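Where the Crates Go

The stockroom at the Bindthorpe parts exchange used to run on memory. If you wanted a set of clips or a wheel cover, you asked whoever had been there longest, and that person walked you to a pile. The exchange carries 3,781 separate items for older cars, most of them small, and the piles had been growing for over 25 years.

The change started with the crates. Bindthorpe had been storing parts in cardboard cartons, which sagged at the bottom and hid whatever was inside. A supplier in Jarow was clearing out green plastic crates with open grid sides, and the exchange bought the lot. They stack, air gets through them, and each one has a flat spot on the front for a white label.

The shelving came next. The staff looked at fixed racks and decided against them, mostly on account of the building. The stockroom shares its floor with the office, the carpet was staying, and everybody agreed the layout would be wrong the first time. So the units are on casters, with blue slotted posts that let you move a shelf up or down when the parts change.
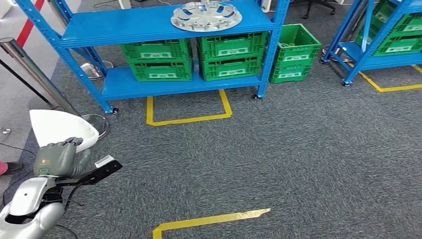 Blue shelving and green crates at Bindthorpe, with yellow tape marking the parking spots.

Tape was the cheap part and it made the most difference. Each unit has a rectangle on the carpet in yellow floor tape. When a unit gets rolled to the packing bench, its empty rectangle tells you it's out and where to put it back. Before the tape, units drifted toward the door all day and had to be pushed back at closing.

The rules for the crates are short. Stacks on a shelf stay 2 high so the top one can be lifted down without a step stool. Labels face the front. A crate that is being filled or sorted can sit on the floor next to its unit, but it goes up before the lights go off. Large flat pieces such as wheel covers don't fit the crates well, so they lie face up on the top shelf.

Labeling took longer than anyone planned. The exchange tried a numbering system from a stock program called Ukar, then dropped the long codes and kept only the shelf and crate number. The full part details stay in the computer. It took 6 weeks to get through the small trim alone, working in the slow hours before lunch.

Some things still don't have a home. Glass is in the back hall in its old wrapping, and the exhaust parts are waiting for a deeper shelf. A Brøndum rack has been priced for those, though it is too wide for the stockroom door and would have to be put together inside. The staff expect to decide in November, when orders slow down and there is time to move the tape.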